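Paseo library branch to close for repairs in August

The Paseo branch library will shut its doors for most of August while workers replace the heating and cooling system and patch the roof over the reading room.

The branch is expected to reopen before the end of the month, the library service said in a notice to cardholders. Book returns will be closed during the work, and anything due while the building is shut has been given a new due date in September.

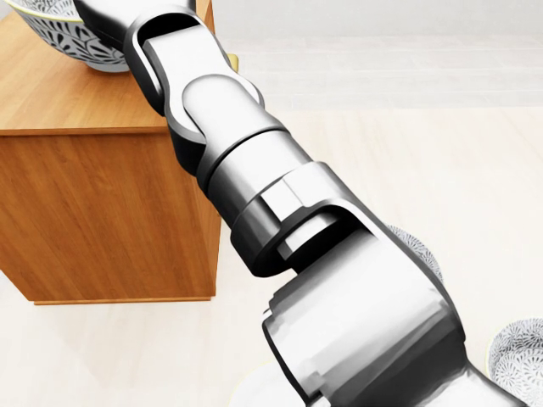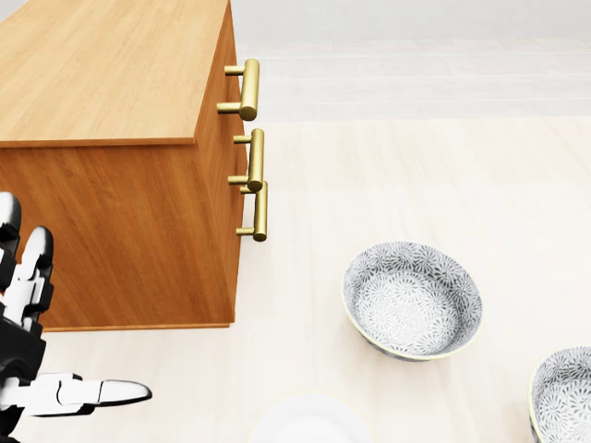 The roof over the reading room has leaked on and off since last winter. Staff moved the large-print shelves away from the north wall in February and have kept buckets behind the magazine racks since then. A contractor's report in the spring found that the flashing had pulled loose in several places and that water was getting into the ceiling above the study tables.

Rudgate, a local building firm, will do the roof work. The heating and cooling job went to Jamavex, which also replaced the boilers at the town hall. Both crews plan to be on site at the same time so the building has to close only once.

Cardholders can still place holds online. Holds for Paseo will be sent to the Ó Gríofa Street branch, where staff will keep them for 12 days instead of the usual 9. People who would like their items sent somewhere else can change the pickup branch in their account or call the main desk.

Ó Gríofa Street will stay open later than normal during the closure, until 8 p.m. on weeknights. Parking there is limited. The lot behind the building is shared with the dental office next door, and library visitors are asked to leave the marked spaces free until the office closes at 5 p.m.

Story time for children under five will move to the community room at Ó Gríofa Street and will start at 10 a.m. The room holds fewer people than the one at Paseo, so families will need to sign up ahead of time. The homework club does not meet in the summer and is not affected.

The seed library and the tax form rack will not move. Around 100 seed packets are still available at Paseo and can be picked up before the closure begins — the limit is still two packets per visit.

Public computers are a harder problem. Paseo has more of them than any other branch, and Ó Gríofa Street has space for only 2 extra machines. Sessions there will be cut to 45 minutes when others are waiting. Printing prices stay the same at both branches.

Work on the roof depends on dry weather. If rain holds up the crew, the reading room may stay roped off for a short time after the rest of the building opens, the notice said. The front desk, the children's area and the restrooms would be open as normal in that case.

Updates will be posted on the front door and on the library's website.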